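Kettle Care: Scale, Filling and Where to Stand It

The January maintenance column covered drip coffee machines. Several readers of the Jirkside household newsletter wrote back asking for the same treatment of electric kettles, in particular glass ones, where every mark shows. Agata Rinaldi collected the questions and Rebecca Donati checked the procedure in her own kitchen before it went to print.

Scale

Scale is mostly calcium carbonate. It comes out of solution when hard water is heated and settles first on the hottest surface, normally the bottom plate. In a glass kettle it appears as a white or tan film on the plate, then as a cloudy band on the wall at the usual fill height. A thin film does no harm. A thick layer slows heating and breaks off in flakes that end up in the cup.

How often to descale depends on the water. With hard water, every four weeks is reasonable for a kettle in daily use. With soft water, three or four times a year is enough. Rinaldi goes by the plate: when the gray of the metal starts to look chalky after the kettle has been emptied and dried, it is time.

Procedure

Use citric acid powder or plain white vinegar. Citric acid is preferred for glass kettles with plastic lids, which tend to hold the smell of vinegar. The quantities below suit most household sizes.

1. Fill to the middle of the scale on the glass and add 2 level tablespoons of citric acid.

2. Bring to a boil once, switch off, and leave for 30 minutes with the lid closed.

3. Pour out slowly. Wipe the inside with a soft cloth. Do not use steel wool or scouring powder on the glass or the plate.

4. Boil a full kettle of clean water and discard it. Repeat if any taste remains.

5. Dry the outside of the base, including the underside, before setting it back on its power stand.

Printed markings on the outside of the glass wear off with abrasive pads. Once the fill lines are faint, measure the water with a jug.

Placement

A kettle belongs on a flat, hard, heat-resistant surface, well back from the edge, with the cord out of reach. Many homes keep it on the dining table, where a decorative cloth adds two things to watch: it can slide, and it can be pulled. A SUPOR glass kettle with a thick white base, on a patterned cloth with a scalloped border, is a typical arrangement. Where there is a child's chair in the same room, the cloth deserves more attention than the kettle does.

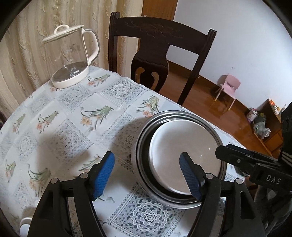 Tablecloths and curtains

Keep the hanging edge of the cloth short, or fix it with clips on the underside of the table. Put a rigid tray or a cork mat under the power stand so that the feet sit level. Lace and openwork cloths catch on rubber feet, so lift the stand when moving it.

Steam leaves at the spout and around the lid. Leave 400 mm between the kettle and any curtain, and turn the spout toward the open room while it boils. Fabric that takes steam every day will mark along the folds and may grow mildew at the lining. The same distance is a fair rule for wood paneling and varnished chair backs, which can turn cloudy.

Storage

If the kettle will stand unused for more than a couple of days, empty it and leave the lid open until the inside is dry. Close it afterward to keep dust out.

Questions for the next column go to Rinaldi, extension 2596. Donati is working on rice cookers and would like to hear from anyone with a worn inner pot.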